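Larkard Work Clog, Closed Toe

Style: Prelletside
Color: black
Sold by the pair

The Prelletside is a slip-on clog for people who stand and walk on hard floors through a full shift. It has been in the Larkard range longer than any of our other work shoes, and the shape has changed very little. The toe is closed, the heel is open, and the upper has no laces or buckles. It is sold to kitchens, dental offices, garden centers and a good many people who just want something to wear between the back door and the compost bin.
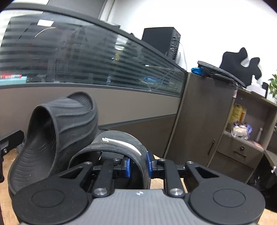 Larkard Footwear Catalog, page 40

The footbed is a separate piece and lifts out for washing. Rinse it in lukewarm water with a little dish soap and let it air dry overnight before you put it back. Do not put it in a tumble dryer or on a radiator. Replacement footbeds are sold in every size and are listed on the Spares page under Hestilska, the name of the foam we use. Most customers who wear the clog daily change the footbed twice before they change the shoe.

The upper can be wiped with a damp cloth. Grease comes off with warm water and soap. Solvent cleaners will dull the surface and may soften the bond at the sole, and damage from solvents is not covered by the warranty.

Fit

The Prelletside runs wide. If you are between sizes, order the smaller one. Your heel should sit a finger's width in from the back edge of the footbed when you stand with your weight on both feet. Some movement at the heel is normal in an open-back shoe. If the heel slaps when you walk, the clog is too long.

There is no half sizing. Customers with a high instep should look at the Baran instead. It uses the same sole with a taller opening and an adjustable strap. 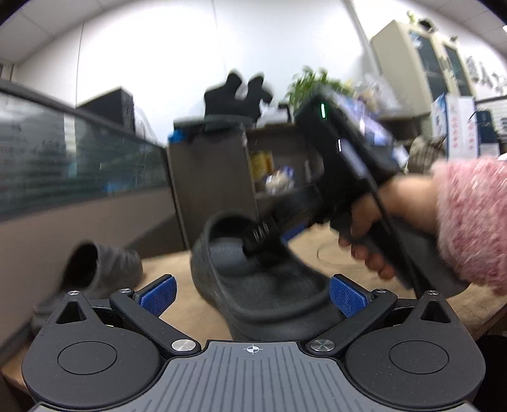 Black slip-on clog, heel end toward the front.

Sole

The sole is molded in one piece with a tread of shallow channels. The channels pack up with flour, sawdust and potting soil, so brush them out at the end of the week. A stiff nail brush works well. The heel measures 40 mm at its highest point. Once the tread is worn smooth under the ball of the foot, the clogs should be replaced. We do not resole this model.

The Prelletside is not a safety shoe. It has no toe cap and should not be worn where one is required.

From our customers

"I wear these in a bakery and get through one pair a year. The new ones felt stiff across the top for 7 shifts and then they were fine. I would like them in brown." Czesław Gajewski

"Good shoe. The first pair was too big and the exchange was easy. Ignore your sneaker size and use the chart." Tiziana Orlandini

Ordering

Single pairs ship from stock. Orders of 12 pairs or more get 15 percent off, and sizes can be mixed within the order. Please give us the list of sizes in one message, with the name of each wearer if you want the bags labeled.

Unworn clogs can be exchanged for another size within 40 days. Try them on indoors on a clean floor, and send them back in the original bag. We cannot take back footbeds once the bag has been opened.

The warranty covers splitting of the upper and separation of the sole for 12 months from delivery. It does not cover ordinary wear of the tread or footbed.

Page updated 17 Jul 2023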